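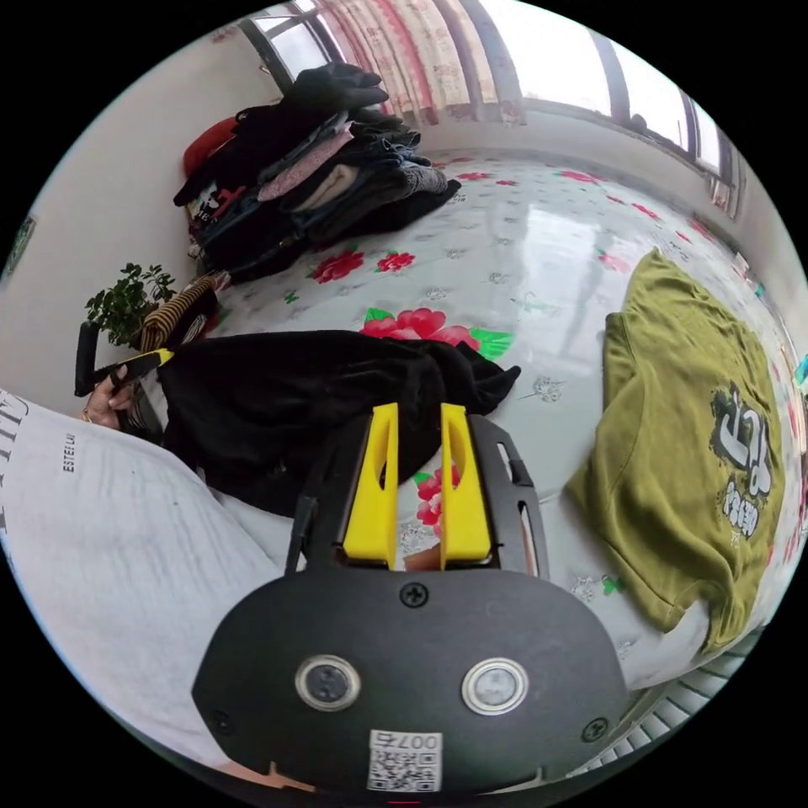
**Fivgate Athletic Department**
**Preseason Inspection: Imby Field House and Merell Field**
Inspection date: 19 Aug 2018

Items are marked S (satisfactory), R (repair needed) or X (not to be used until corrected). A comment is required for every R and X.

## 1. Indoor playing surface, Imby Field House

- [S] Turf seams flat and fully bonded
- [R] Infill depth even across both creases
 - Comment: Low at the east crease. Brush and top up before the first indoor session.
- [S] Surface clear of debris, tape residue and loose hardware
- [R] Divider curtain runs freely and locks at both ends
 - Comment: The north lock catches only when the curtain is pulled by hand. Staff are to check it at the start of each booking. This was also noted in February and the work order was never closed.

## 2. Goals and nets

- [S] Goal frames free of cracks, sharp edges and exposed welds
- [X] Nets intact and laced along the full length of the pipe
 - Comment: Lacing has parted at the lower left of one indoor goal. A ball can pass through. The goal has been tagged and moved to storage.
- [S] Portable goals anchored when in place
- [R] Backstop netting hung without gaps
 - Comment: 2 clips missing behind the west goal. Replacements are on order from Huamán.

## 3. Outdoor field, Merell Field

- [S] Lines visible and correctly placed
- [R] No holes, ruts or raised sprinkler heads
 - Comment: One sprinkler head sits above grade near the substitution area. Cone it off during practice until grounds staff reset it.
- [S] Player benches stable and set back from the sideline
- [S] Perimeter fence and gates sound
- [R] Spectator bleachers: planks, rails and end caps
 - Comment: Posted capacity is 300. The sign is faded and should be reprinted. End caps missing on the second row.

## 4. Player equipment

- [S] Helmets carry a current certification label
- [X] Chin straps and face mask screws complete
 - Comment: Several loaner helmets lack screws. They are not to be issued, including for walk-throughs -- no exceptions.
- [S] Goalkeeper chest and throat protectors in good order
- [S] Practice balls inspected, and worn balls removed
 - Comment: Stock now stands at 600. Balls with a slick or hardened surface were discarded.

## 5. Emergency readiness

- [S] Defibrillator present, status light green
- [R] First aid kit stocked to the posted list
 - Comment: Short on elastic wrap and instant cold packs.
- [S] Exit doors open from inside without a key
- [S] Ambulance access route clear to the field gate
- [R] Emergency plan posted at both sites
 - Comment: The Merell copy lists an old phone extension.

## 6. Indoor booking limits

The field house is limited to 40 participants per session when the divider curtain is closed. Coaches who expect a larger group must book the full floor in advance.

Items marked X must be cleared in writing by the facilities office. Items marked R are to be corrected before the first scheduled practice, with the exception of the bleacher sign, which may follow when the print order is filled.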